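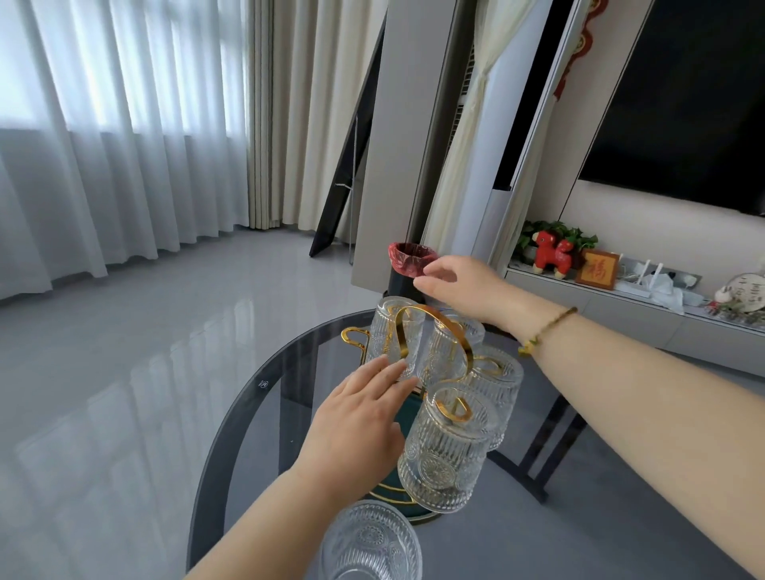
Marina Xenos has been running the skin and laser side of the Kokkinos clinic in Womulstead for ten years, and she still gets visibly excited when somebody asks her about sunscreen. We had planned to talk for half an hour. We went well past two, and I left with a page of notes on my own forehead alone (apparently I squint).

She didn't set out to work in aesthetics at all. Her first job after nursing school was on a burn unit, and she credits it with nearly everything she does now. "You learn what skin can do when you give it time," she says. "I watched people heal in ways I would not have believed from a textbook. After that I couldn't think of skin as wrapping paper. It's an organ, it's busy all day long!"

That way of thinking shows up in how a first visit goes. New clients don't get a treatment on day one, no matter how ready they are. They get a long conversation about sleep, medications, old sunburns, what they put on their face and what they gave up on after a week. Marina asks people to bring in every product they own, and some arrive with a shopping bag full. "One woman had 19 serums. Nineteen! Three of them were the same acid under different names, and she couldn't work out why her cheeks were stinging. We put her on a plain cleanser, a moisturizer and a sunscreen, and I told her to come back in a month."

Did she want a laser session by then? "She did, and she was a much better candidate for it. Calm skin handles a laser so much better than angry skin."

Lasers are the part of the job she could talk about all night. The clinic mostly treats brown spots, broken capillaries and old acne scars, and November is when the calendar fills up, with the beach season over and people less likely to go straight out into strong sun. Marina likes to start gently. She does a test patch, waits, looks at it again, and only then decides on settings. With darker skin tones she goes slower still. "The wrong device, or the right one used too hard, can leave you with more pigment than you came in with. So I ask about family background, I ask how a mosquito bite heals on you. Does it leave a mark? For how long? That tells me a lot."

Her colleague Panagiotis Margaritis, who handles the injectables, joined us for a while with a sandwich in his hand. He is quieter than Marina but just as keen on his subject. He told me he turns down a fair number of lip appointments. "Usually it's somebody who already looks great and has had filler somewhere else fairly recently," he said. "I tell them to let it settle. Some are annoyed with me. Then they come back in the spring and we have a proper chat."

Marina was nodding hard through all of this. "And he draws! Show her the drawings." He does, too. Panagiotis sketches each face before he picks up a needle, marking where it moves and where it doesn't, and he has filled two notebooks this year.

I asked both of them about the question every reader sends in, the one about starting early. Should people in their twenties be doing anything? Marina laughed. "Sunscreen. Every morning, and again at lunch if you're outside. Don't smoke. If you've got acne that's leaving marks, please see someone, don't wait it out. I'd be thrilled if that was all anyone did until thirty-five."

The clinic keeps a short questionnaire going for returning clients, and she had just finished reading the latest batch, 131 of them. What pleased her most was how many people wrote about things other than their looks. They wore their hair back again. They stopped checking the car mirror. One man had his rosacea treated before his daughter's wedding and wrote a full page about the dancing.

There is plenty she is still learning. She spends one evening a week reading up on scar treatment, with a study group that Anastasia Giannakopoulos started over in Jeltov, and she came back from the last one full of ideas about microneedling on surgical scars. "It's slow work and you need patience, the client and me both. But when a tight scar starts to soften and somebody can lift their arm comfortably, oh, I love that. I go home and tell my whole family about it."

Before I left she checked the back of my hands, sighed happily, and wrote the word "sunscreen" on a sticky note for my steering wheel. It's still there.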